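# Chapter 4: What Sitting Does to a Room

I bought my first proper armchair in November, the year I moved into a rented flat above a bakery in Horkalley. It cost more than the bed. My father thought I'd lost my mind, and he told me so while sitting in it, with his shoes off, for most of a Thursday afternoon.

I tell that story to every new class because it gets us to the question this chapter is built around. Why do people arrange their living rooms the way they do, and how much of that is down to the seats? You've already read about doors and windows in Chapter 3, and I hope you did the floor plan exercise (if you skipped it, go back, I'll wait). Now we put somebody in the room and ask where they're going to plonk themselves down.

## Seats come first

When I was training, we were taught to begin with the walls. You'd measure up, mark the power points, draw in the heater and only then start pushing little paper sofas about. It's a tidy way to work and I still teach it for kitchens. For living rooms I've gone off it completely. People don't stand in the middle of a lounge admiring the skirting boards. They come in, drop their bag and head for a seat, and nearly always the same seat.

My old teacher, Balakrishnan Iyengar, had a lovely way of showing this. He'd take us into a stranger's house (with permission, I should add) and ask us to point to the favourite chair before anyone told us which one it was. We got it right far more often than we deserved to. The lamp would be leaning that way. The side table would have a ring on it. There'd be a bit of carpet in front, flatter than the rest, where years of heels had rested.

He called these marks "the habit of the room", and I've borrowed the phrase for the rest of the book. You'll meet it again in Chapter 7 when we get to hallways.

## The reach and the view

Two things seem to matter most once a person has sat down. The first is what they can reach without getting up, and the second is what they can see.

Reach is easy enough to test. Sit in a chair, keep your back where it is and stretch out an arm. Anything beyond your fingertips might as well be in the next suburb! I've watched grown adults go without their tea for half an hour because the table was a hand's width too far away. When you're planning, draw the reach as a half circle around each seat and see what falls inside it. In most of the homes I visit there's a remote, some reading glasses and not much else.

The view is trickier. Most of us like to see the door from where we sit, even in our own homes with the door locked. Put a chair with its back to the entrance and watch what happens over a few weeks — it'll creep around, a little at a time, until whoever uses it can see who's coming in. I had a client in Herkismont who swore she'd never moved hers. The dents in the rug told a different story.

## Chairs that change shape

So far I've talked as if a chair stays one size. Plenty don't. A recliner has two footprints, one for sitting up and one for lying back, and you have to plan for the bigger one. Students forget this every single year. They'll draw a beautiful plan with a coffee table neatly in front, and I'll ask them where the footrest goes, and there's a silence.

Check behind the chair as well. Some models tip straight back and need clear space to the wall, while others slide forward as they open. The only way to be sure is to measure the chair fully open, in the shop, with someone in it. Take a tape and don't be shy about it.

Arms deserve a thought too. A wide padded arm is comfortable, and it also eats up floor that you may want for a walkway. People use arms as shelves, as desks, as seats for visiting children and as something to push on when they stand. That last use matters a great deal for older sitters, and we'll spend most of section 4.2 on it. For now, grab a pencil and sketch the seat you use most at home, arms and all, with your own reach drawn around it. Bring the sketch along to the next class, as we'll be swapping them.

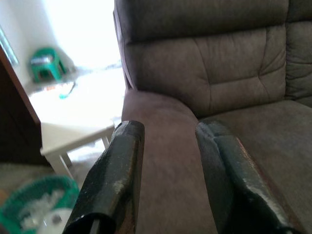
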